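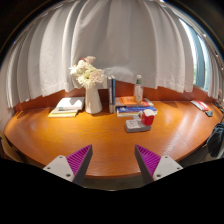

Books, flowers and a red container on a curved wooden desk, with the two ribbed fingers of a gripper in front.

Kindico publishes findings on desk tidying by machine

The Kindico Institute has published the findings of its study on whether machines can carry out light household chores to a standard that residents would accept. The study looked at the clearing and resetting of desks, shelves and bedside tables, and was carried out with the engineering firm Shibata at the institute's premises in Jerotdale.

The report, released in September, concludes that present systems can do part of this work with little help but are not ready to be left alone with it. Single items with firm sides, such as cups and closed boxes, were handled well. Stacked books, soft fabric and anything placed on top of something else remained difficult.

Over the course of the study, researchers set 40 household tasks and recorded 2000 attempts. Each task began with a surface in ordinary use, and the machine was asked to move a named item, return it to its place or clear a space of a given size. An attempt was counted as complete only if nothing else on the surface had been knocked over or pushed out of position.

Dr Adaeze Fashola, who led the work for Kindico, said that the last condition had a marked effect on the results.

"Picking up a cup is a task that most groups in this field can now show," she said. "Picking up a cup that stands next to a vase of flowers, on a desk where somebody intends to carry on working, is a different request. Our residents were quite clear that they would rather have an untidy desk than a wet one."

Masaru Hirano of Shibata, who was responsible for the gripping equipment, said that books had given his team more trouble than glass. A book lying flat offers little for two fingers to hold, and lifting the lower volume in a pile usually means moving the upper one first. The machine often chose the correct order – but took longer over it than residents were prepared to wait. The report suggests 20 seconds as a reasonable limit for moving a single item, and notes that tasks involving stacks seldom met it.

Light was a further concern. Glare on polished surfaces near windows led to errors in judging where the edge of an object lay, and clear plastic bottles were missed more often than any other common item. The report recommends that future trials be held at different times of day, including late afternoon, and that results be listed separately for each.

The study also asked residents which chores they would hand over first. Wiping surfaces and collecting cups were the most frequent answers. Few wished a machine to sort papers, and several said that they would not want their books rearranged under any circumstances.

Yakubu Garba, head of housing services at Ulance, which manages supported flats in the district, welcomed the report. He said that Ulance had no plans to introduce such equipment at present but would take part in the next stage of the work.

That stage will run for 3 months and will cover kitchens as well as desks. Residents of Jerotdale who wish to take part may collect a form from the institute's reception. The full report can be consulted in the Kindico reading room on request.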